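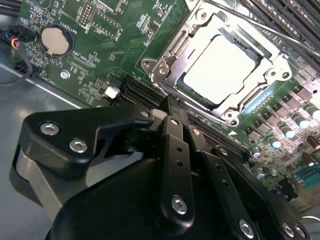
The case for the neighborhood sewing room

I learned to set a sleeve last October, at the age when most people have decided what they're bad at. It took three tries, a borrowed seam ripper and a lot of encouragement from the next table, and I have been telling anyone who'll stand still about it ever since. My town needs more places like the one where it happened, and I'd bet yours does too!

The place is the Gerlach Street Sewing Room, up one flight over the old shoe repair. You pay 3 dollars at the door and you get a machine, an ironing board, a big cutting table at a height that won't wreck your back, and as many pins as you can carry. There are classes, but most people come for open hours, when everybody just works on their own thing and leans over to look at everybody else's.

I had a machine at home the whole time, a Zidus my aunt passed down to me. It lived in the hall closet under the beach towels. I'd pull it out, fight with the bobbin for an evening, and put it back. Videos helped a little, but a video can't reach over and turn your fabric right side up before you sew the whole pocket on backward (I have done this twice, on the same apron).
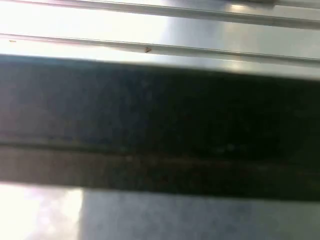
What a shared table does

Sewing looks like a solitary hobby, and I think that has hurt it. People picture a spare bedroom and a lamp. But quilting was done around a frame with six or eight people for a very long time, and you can feel why the minute you sit down with company. Somebody has the right needle. Somebody has made your exact pattern and knows the instructions skip a step at the collar. The kid across from you is making a cape, and her cape is terrific.

It's cheaper, too. A decent serger costs more than I'm willing to spend on something I'd use every other month, and the room has two. The scrap bins are free. I made a full set of napkins out of somebody's leftover curtain lining, and they are my favorite napkins -- I've started inviting people over mostly to use them.
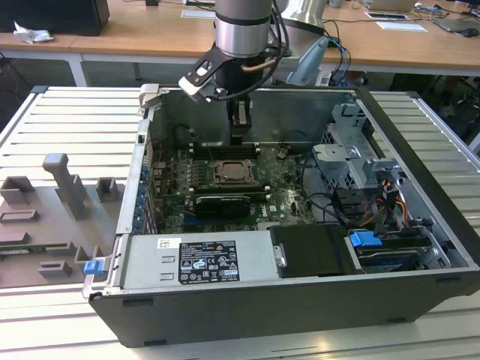
I also love how it mixes people up. On a good evening there are prom dresses, dog beds and work pants on the same table, and the person hemming the pants usually has the best advice about the prom dress.

The Bistside library branch is now deciding what to do with its back room, and a sewing corner is on the list. The cost given at the open meeting was 3,119 dollars for machines and tables, with 500 more for repairs in the first year. I've heard people call that a lot for a hobby. Dunidance got its corner going with less floor space than Bistside has, and the sign-up sheet there has 200 names on it. I drove over to see it and came home with a tote bag I hadn't planned on making.

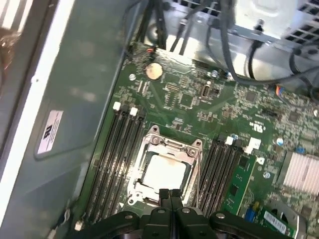 Inside the open case

So my vote is for the sewing corner, with evening hours, please, and good lights. Put the cutting table in the middle where people have to walk around it and talk to each other. I'll bring the Zidus -- it runs beautifully now that someone has shown me which way the bobbin goes in.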